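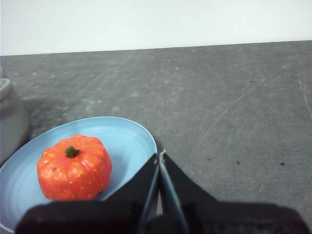

Umitz is looking for craft makers and parents to test our kits at home

Umitz is a small publisher of craft kits for children from four to ten years. We make the kits in our workshop in Grirnska and send them by post. Each season we ask families and craft makers to try the new kits before we print the final instructions, and now we are searching for the testers of our autumn and winter kits.

Last season we had 40 testers. This time we would like to have 100, as we are preparing more kits than before and we want to hear also from people who have never made crafts with children.

What you will receive

Every tester gets a box with three kits. The first is a paper garland with leaves, which is cut and folded, without glue. The second is a felt animal for beginners in sewing, with a plastic needle. The third is a set of salt dough ornaments, for which you must have your own flour, salt and an oven. The paints in the box are from Estex and they wash out of most clothes, but please use an old shirt anyway. We had one complaint about the dark red on white cotton.

You do not pay for the box or for the postage, and you keep everything that is in it.

What we ask from you

You make all three kits with at least one child, in the order you like. It is important that you follow the printed instructions as they are written, even when you know a better way. If a step is not clear, please do not repair it silently. Write down the number of the step and what you understood from it. For us this is the most useful information of all.

After each kit you fill in a form of two pages. We ask how long the preparation took, where the child needed help, which pieces were missing or broken, and if the child wanted to do it again on another day. You may write short sentences, and mistakes in spelling are no problem. We make them too.

The photos of your finished work are welcome but not required. If you send them, please do not show the faces of children. We may use a photo on our website only when you mark this on the form.

You have 8 weeks from the day when the box arrives. We know that families are busy and that at present many children are at home the whole day, so you can divide the work as you wish.

Who can apply

You must be 18 or older and have regular contact with a child in the age of the kits. It can be your own child, a grandchild, a niece or nephew, or a child you care for. Teachers and leaders of craft clubs can apply also, but please test with a small group, because one box has material for two children only.

You should read English well enough to follow instructions. The German and Polish versions will be tested later, and for them there will be a separate call.

We are sorry that we cannot accept people who work for another maker of craft kits.

Payment

The testing itself is not paid. When we have received all three forms, we send you a voucher of $40 for our shop. The voucher is valid for one year and can be used also for the Awad yarn, which is normally excluded from discounts.

From the testers of this round we will choose two people for paid work on the spring kits. This is work from home, a few hours in a week, and consists of checking the instructions and making samples. If you are interested, please say so in your application. It does not change your chances to become a tester.

How to apply

Send us an e-mail through the contact page with the subject "Kit testers". Please include your name and postal address, the age of the child or children, and a few lines about what you have made together. If you have not made anything yet, write this. We also need to know about allergies, especially to wheat or wool.

The last day for applications is Saturday, May 16, 2020. We will answer every e-mail, but in April we received more than 400 messages about other matters and we are still behind, so please give us two weeks before you write again.

The boxes are sent in the order in which we pack them, so your neighbor may have one earlier than you.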